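The Trorkcombe Newspaper Display Stand

We've been making this one for village shops since the old Sinden racks went out of production, and we're still rather fond of it - six deep pockets, a sloping front so the headlines can be read from the door, and room at the top for your local weekly. It holds up to 400 papers. 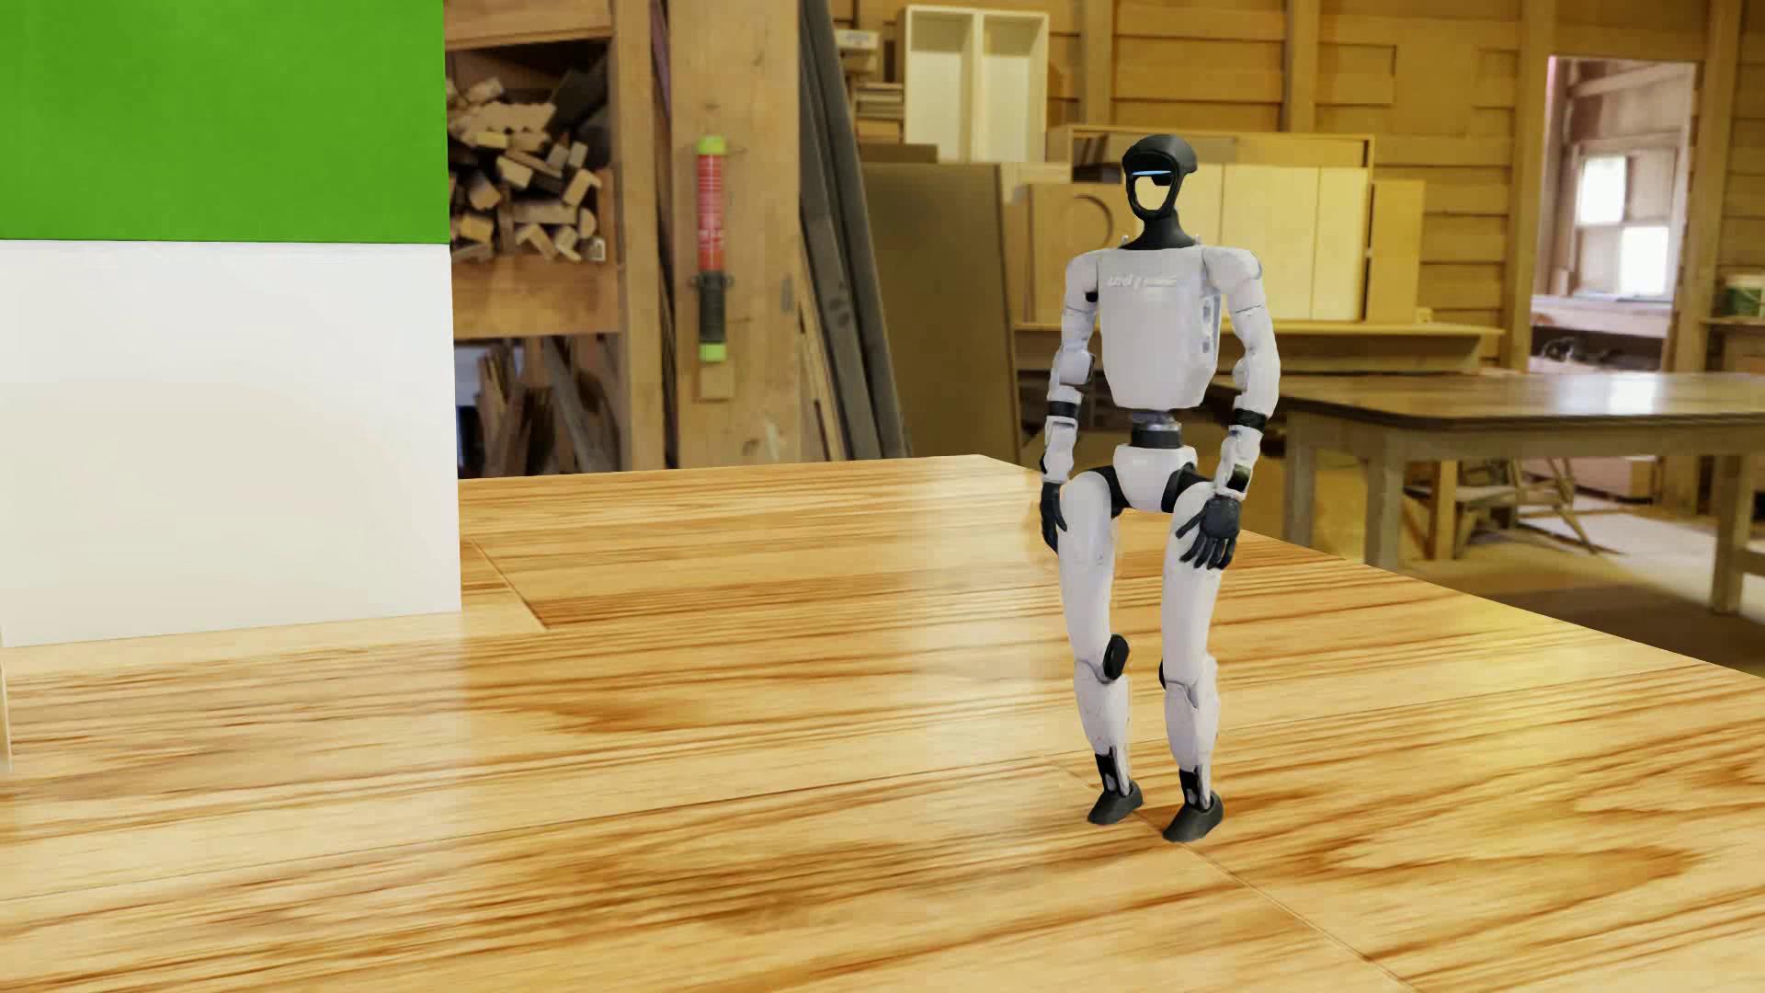 Ordering and delivery

Each stand costs £386, with delivery in 8 working days. Do ring Eusebio Aguirre if your doorway is narrow - he'll happily talk it through with you.

Contact Paredes Shop Fittings | © Paredes | Back to top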